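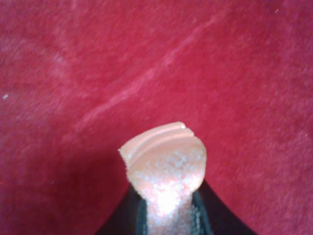 Getting the town library's opening hours right
Speaker notes, Fladport branch meeting, Sunday, September 4, 2022

Slide 1. Title
Wait for people to sit down. Say that the talk runs twenty minutes and that questions are fine at any point. Handouts are on the side table by the door.

Slide 2. What we were asked to do
The town wanted to know if the Fladport library is open when people want to use it. The hours were last changed when the Grarkberg branch closed and its readers were sent to us. We kept the total hours the same then and moved two evenings to mornings. There were complaints at the time, mostly by letter.

The question for this study was narrow. We were not asked about the building, the parking lot or the book budget. If someone brings up parking, say it is on the list for the spring and move on.

Slide 3. How we collected the answers
We mailed a one-page form to every household with at least one active card. That came to 2,053 forms. We got 1,226 back. Pause here, people usually want to write that down.

The form had six items. The first four were about days and times. The fifth asked what people come in for. The last one was blank lines, and most people used them. Spelling and handwriting varied, so typing them up took longer than the rest of the work put together.

We used Fakico for the tables. It is the same program the water office uses and the license was already paid for. It doesn't handle free text well. The comments were sorted by hand into folders.

Slide 4. Who answered
Older readers sent back more forms than younger ones. This is normal for a paper survey, and we did not try to correct for it. Point at the chart. The short bar on the left is readers under twenty-five. We also put a stack of forms at the high school, but those are kept separate and are not in the totals on this slide.

If asked why there was no online form: we had one planned and the mailing went out before it was ready.

Slide 5. Evenings
Slow down for this one. It is the main result.

671 of the returned forms asked for at least one more evening. The most common reason given was work. The second was that the bus from Grarkberg gets in after the desk has closed. A later bus would help with that too, but the bus is run by the county and we can't plan on it.

Thursday was the evening most people picked. Staff also prefer Thursday.

Slide 6. Mornings
Fewer comments, but stronger ones. Parents with small children use the first hour after opening and want it left alone. The story time group in the Nørgaard room fills up every week and has a waiting list. Some people who read the newspapers come in at the same hour and find it loud. Both groups wrote in. Read one comment from each, they are on the back of this page.

Slide 7. What it would cost
One extra evening needs two staff members in the building, a desk person and someone on the floor. The lights and heat are a small part of it. Go through the table line by line only if people ask. The bottom line is what the town manager will look at.

There are 2 ways to pay for it. We can open an hour later on Mondays, when the door count is lowest, and close earlier on Saturdays. Or we can ask for more hours in next year's budget. The first can start as soon as the schedule is printed. The second has to wait for the vote.

Skip slide 8 if time is short. It is the full door count by hour and it's hard to read from the back.

Slide 9. What we suggest
Open until eight on Thursdays for six months, paid for out of the Monday and Saturday hours. Leave the other mornings as they are. Count people at the door every hour during the trial and bring the numbers back here.

Mention the sign. The one on the front door still shows the old hours, and a new one has been ordered.

Slide 10. Questions
Leave this slide up. Likely ones: Sunday opening (not asked on the form, but several people wrote it in), the book drop at Grarkberg (stays where it is), fines (a separate report). Collect the leftover handouts before locking up.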